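Textile Care and Household Management
Handout 6: Cotton, shrinkage and the care label
Teacher: Alžběta Ševčík

Please read this handout before the practical lesson. Last week we finished the wool fibres, and some of you asked why cotton also becomes smaller in the wash, although it has no scales like wool. The answer is in the making of the cloth more than in the fibre.

1. Relaxation shrinkage

During weaving the warp yarns are held under strong tension. After this the cloth is bleached, dyed and dried, and in each step it is pulled again in the length. When the cloth leaves the factory it is therefore a little longer than it wants to be. In the first wash the water goes into the fibre, the fibre swells, and the yarns go back to their natural position. This we call relaxation shrinkage. Most of it happens in the first wash, and a smaller part in the second and third.

The warp direction nearly always shrinks more than the weft direction. In trousers the warp usually goes down the leg. This is the reason that old customers complain of short trousers and not so often of narrow ones.

2. How we calculate it

Mark two points on the dry cloth before washing and measure between them. Wash, dry flat, wait until the next day, and measure again. Then:

shrinkage in per cent = (length before minus length after) divided by length before, times 100

Keep one decimal place. Measure warp and weft separately and write down which is which, otherwise the result has no use. In the homework of last year I received many numbers without a direction and I could not give marks for them.

3. Parts which behave differently

A garment is not one material. Sewing thread is often polyester and does not shrink, so a seam in cotton can become wavy after the wash. Pockets sewn on top of the cloth may be cut in another direction than the piece under them, and then the corners pull.

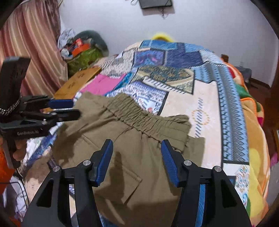
Elastic is a special question. Rubber and elastane do not like high heat, and a waistband which is dried too hot many times will lose its force. The cloth around it is still good, but the garment does not stay up. In the Teddale laundry notes, which Mr Magagula kindly lent to us, the waistband is the most common reason for throwing away work clothing, before stains and before holes.

4. Reading the label

The tub sign gives the highest temperature, and it is not a recommendation. One line under the tub means a milder action of the machine, two lines very mild. A circle inside a square is for the tumble dryer, with one dot for low heat and two dots for normal. The iron has one, two or three dots. The triangle is for bleach.

If the label is missing, take the weakest part of the garment and wash for this part.

5. Homework

Take a piece of unwashed cotton cloth, at least 23 cm on each side, and make the test from section 2 three times with the same piece. Put the results in a table and explain in your own words why the third number is smaller than the first. Kagiso Magagula will collect the work in room 211 before the July holiday.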